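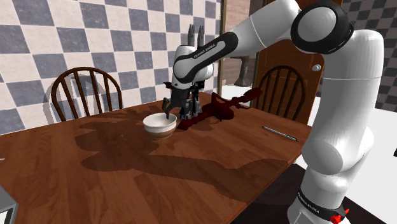
Page 10

Figure 3. A simulated arm over the table in one of the rendered rooms. The finger at the left of the gripper comes down over the rim of the bowl; a pen lies further right on the wood.

4. Gathering the Examples

4.1 Why we gave up on the real table

Our first plan was to collect everything on hardware. It lasted through August. In that month we recorded 60 usable episodes, broke two bowls, and learned a good deal about the booking calendar of a shared lab. The policy trained on those episodes could do one thing well, and that was approach a bowl that stood where the bowl had always stood. Move it a hand's width and the arm went to the old place and closed on air, with what looked to us like confidence.

So we moved to rendered rooms. The collection tool, Kitel, loads a room, scatters objects on a table, places the arm at the table's edge and hands control to a person. The arm model is a Franka Emika with its name still on the bands (Figure 3). The person steers it from a desk with a hand controller, watching two views on a monitor, and Kitel writes down joint angles, gripper state, camera images and the text of the instruction at every step. When the person presses the pedal, the episode ends. When the person presses the pedal by accident, the episode also ends, and we return to this in Section 4.4.

4.2 Rooms and clutter

Rooms are put together by a generator we call Jugah. It picks the walls, the door, the chairs and the table top from a library of parts, and it has no taste whatever. It will happily put a checkered wall next to a different checkered wall and leave a paneled wood door between them. We thought about teaching it some restraint and decided against it. A policy that has sat through Jugah's decorating should be hard to upset with a real kitchen, and early tests with plain gray walls gave us a policy that was very easily upset.

Shadows are left on at full strength. The arm throws a large dark one over the wood, and in many episodes it covers more of the table top than the objects do. Two of our operators complained that it made the rim of a bowl hard to find. We took this as a sign that the shadow should stay, and bought them better monitors.

Each table gets one target object and a few others that are there to be ignored. The others are drawn without regard for sense, so a bowl may share its table with a pen and with some dark red thing of no clear shape that the operator has to reach around. We did not ask Jugah to keep the clutter clear of the gripper. A person who has to work in a tight spot moves in a different way from one who has the table free, and it was those slower, fussier motions that were missing from the August data.

4.3 The operators

Five people collected data, all of them authors of this paper, which kept the payroll simple. Zahira Wattimena and Adi Sembiring did most of the bowl tasks. Yaw Gbeho and Irfan Goh took the thin objects, such as pens, and have asked that the next project contain none. Kamarul Yeoh checked episodes and was not told who had made them, though he says he could always tell - Sembiring comes in from high above and drops straight down, while Wattimena slides in low from the side and tips the gripper late.

We had planned to train this difference away. Our written guide to operators ran to two pages and described a standard approach in some detail. After a week with the guide, all five styles had moved toward one another and the trained policy had become worse. It no longer knew what to do when the standard approach was blocked, as none of its teachers had been allowed to show it. We withdrew the guide. The present version is one line long and asks operators to finish the task and to keep their feet off the pedal.

Instructions were shown on the monitor before each episode and read in plain words: pick up the bowl, move the bowl to the left, put the pen in the bowl. Operators could reject an instruction that the room made impossible. They used this right sparingly at first and then, once they had met the thin objects, rather more.

4.4 What was kept

After checking, the set holds 653 episodes. The final export was made on February 10, 2021, and all results in Section 5 use it. An episode was dropped if the object ended up on the floor, if the recording stopped early, or if the gripper passed through something it should have bumped into. The last of these is a fault of the physics engine, and it was tempting to keep such cases, as they include our fastest times.

Failed grasps followed by a second try were kept. Our first filter threw them out as messy, and the policy trained on the clean remainder had the manners of someone who has never been wrong: on missing the rim, it lifted an imaginary bowl and carried it with great care to the goal. With the second tries back in, it stops, opens and goes down again. This one change did more for the success rate than any change we made to the network, a finding that the members of our group who had spent the summer on the network received politely.

Accidental pedal presses proved harder to filter than we expected. A short episode may be a slip or may be a very good operator, and Yeoh ended up watching every short one by eye. We tried a learned classifier for the same job, under the name Zoten. It agreed with Yeoh on the easy cases and called most of Gbeho's pen work accidental. Zoten is not used in the released set.

4.5 Limits

All rooms have a single table and a single arm, and the arm always stands at the table's edge. We have no episodes in which a chair is in the way, although Jugah places chairs in most rooms. The real test site at Grarudport, described in Section 6, has a lower table and a good deal less checkered wallpaper, and we did not adjust the generator to match either one.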